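Kitchen > Surfaces > Reviews
Last updated: 14 Nov 2020
11 comments | 20 shares

Sedari Stone Sealer, one bottle, tested

The label says one coat protects granite for years. I have read that on other bottles, so I bought this one from the Dernby store with my own money and put it on in September.

Going on, it's fine. It smells less than the Skov sealer I used before, and the cloth glides. The directions say to wait 20 minutes and buff, but mine was still tacky at that point and I had to go over it again. The haze near the sink took two more tries.

Does it work? Water beads, I'll give it that. Oil is another story. A drop of olive oil left overnight made a dark spot that stayed for 11 days. The old Skov coat never did that, and it costs less.

The store page shows 2,737 ratings, and most of the ones I read were written the day the bottle arrived. You can't judge a sealer on day one.

If your stone is busy and flecked, you may never notice a stain anyway. On a plain pale slab I would pass. I'm keeping the half bottle for the bathroom shelf.

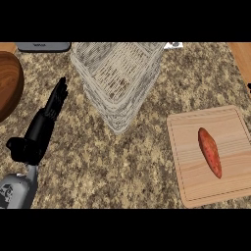
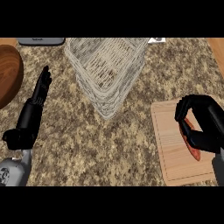

Speckled granite in tan, beige and dark brown, both views rendered.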